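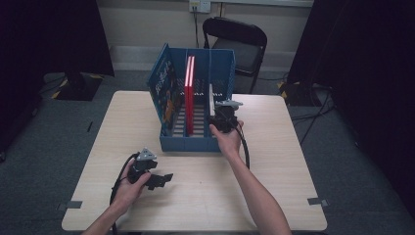
Una cesta archivadora de plástico azul, con un libro o carpeta rojos de pie en una de las ranuras.

Los libros infantiles sobre fiestas tienen un problema de calendario. Se compran una semana antes de la celebración, se leen dos noches seguidas y luego pasan once meses en el fondo de un estante, debajo de los de dinosaurios. Cuando vuelve a hacer falta el de la Fiesta del Medio Otoño, aparece en enero.

En la biblioteca de Cumley llevan tiempo dándole vueltas a esto. La sala infantil es pequeña, una antigua oficina de correos con dos ventanas a la calle, y el fondo de libros en otras lenguas creció más deprisa que los muebles. Michalis Giannakopoulos, el bibliotecario, empezó por la parte menos vistosa: sacó todo lo que tuviera que ver con fiestas, tradiciones y estaciones del año y lo puso en el suelo, en el orden en que caían las fechas. Salieron 600 títulos, entre álbumes, cuadernos de canciones y algún recetario.

—Estaban en siete sitios distintos —recuerda—. Los de Pascua griega, en religión. Los del Año Nuevo lunar, en idiomas. El de las hogueras de San Juan lo encontré en jardinería.

La solución fue sencilla y barata. Los libros de fiestas dejaron de ir en estantería, de lomo, y pasaron a archivadores de sobremesa con separadores, de los que se usan en las oficinas para las carpetas. Cada mes tiene el suyo. El archivador del mes está en la mesa baja y los demás esperan en un armario sin puertas, a la altura de los niños, de modo que quien quiera leer sobre la Navidad en agosto puede hacerlo.

El inconveniente son las fiestas que se mueven. El calendario lunar chino, el hebreo, el islámico y la Pascua obligan a revisar la colocación cada año, y Giannakopoulos dedica a ello una mañana de diciembre, con un almanaque y una caja de etiquetas. Los libros que tratan un año entero de celebraciones no caben en ningún mes. Al principio compraron un ejemplar de más de cada uno para repartirlos, pero salía caro. Ahora viajan de un archivador a otro y llevan dentro una tira de cartulina con las fechas de cada capítulo.

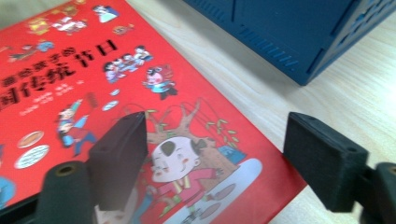 Esos volúmenes de conjunto son los más prestados. Los padres los piden porque sirven para todo el curso y los maestros porque permiten comparar: qué se come, quién cocina, a qué hora se acuestan ese día los pequeños. También son los que más se estropean. Las esquinas ceden antes que el lomo, y la sala forra las tapas en cuanto llegan, sin esperar al primer golpe.

El préstamo en lenguas distintas a la del barrio tuvo al comienzo sus dudas. Se pensaba que solo los llevarían las familias que supieran leerlos. La editorial Peltent, que distribuye álbumes bilingües, recomendaba incluir siempre una traducción pegada en la contracubierta. En Cumley lo hicieron con unos cuantos y lo dejaron. Los niños que no leen ninguna lengua todavía miran los dibujos y preguntan, y los adultos inventan o buscan. Una abuela de la sala lleva dos inviernos contando la misma historia de barcas de dragón a partir de un libro del que no entiende una palabra, y los nietos la corrigen si cambia algo.

Última modificación de esta página: julio, 18:40
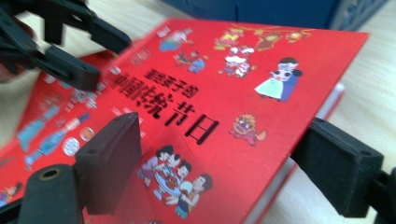
No todo funcionó. El primer modelo de archivador, demasiado alto, volcaba si se cargaba de un solo lado. Los álbumes de gran formato sobresalen y hay que tumbarlos encima de la mesa, donde acaban mezclados con los cuadernos de colorear. Y octubre, con tantas celebraciones juntas, necesita dos archivadores que nunca vuelven a su sitio en el orden correcto.

Con todo, los préstamos de la sección llegaron a 3515 en un año, y la idea se ha copiado en Plurnudby, un pueblo que comparte bibliobús con Cumley. Allí la maestra Þrastardóttir la adaptó al aula: 40 libros, un solo archivador y un alumno encargado de cambiarlos al empezar el mes. En casa basta con menos. Un separador de escritorio, cuatro o cinco libros y un hueco en la mesa donde se merienda. Los que no tocan se guardan cerca, a la vista, y se cambian cuando alguien se acuerde.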